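Sorting Out the Small Parts Shelf
Posted Feb 13, 2022 by Fotini Vrettos

Most of the mess on a workbench comes from things too small to have a place of their own. Screws, washers, fuses and spare connectors end up in coffee cans, and then you buy a new box of something you already have.

Start by emptying everything onto one flat surface. An old bedsheet works, but a stiff sheet of plastic is easier to sweep off afterward. Throw out stripped screws and bent nails first. Don't save them for later.

Sort by job before you sort by size. Drywall screws go with anchors, hose washers go with faucet parts. I tried sorting strictly by length one February and could never find anything.

Use open-front bins for whatever you reach for every week and lidded boxes for the rest. Give each color one meaning and write it on a card taped inside the cabinet door. Mine is red for electrical and yellow for plumbing.

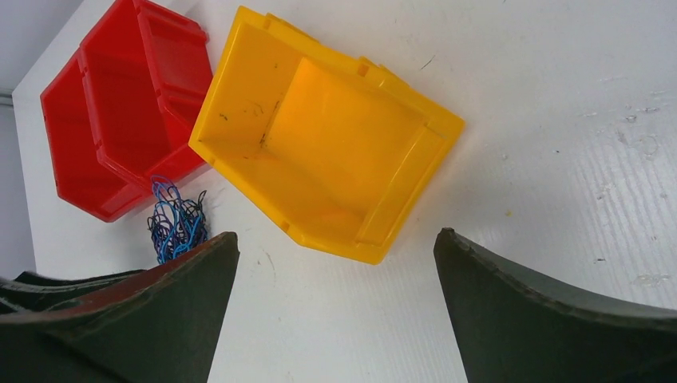 Red and yellow bins, with wires still to be sorted.

Wire is the worst of it. Pull the tangle apart from the loose ends, never from the middle. Cut off any crushed sections, coil each piece around your hand and close it with a twist tie. Anything shorter than your palm can go in the scrap metal bag.

Label the fronts with masking tape and a marker. Printed labels look better, but they peel in an unheated garage and you'll want to change them anyway.

Don't fill a bin past the lip. If you buy screws by the 1,000, keep a couple of handfuls on the shelf and leave the rest in the carton on the floor.

Wipe the bins with dish soap and warm water when they get greasy. Let them dry overnight before steel parts go back in, or you'll have rust by spring.

Next: hanging a pegboard on a block wall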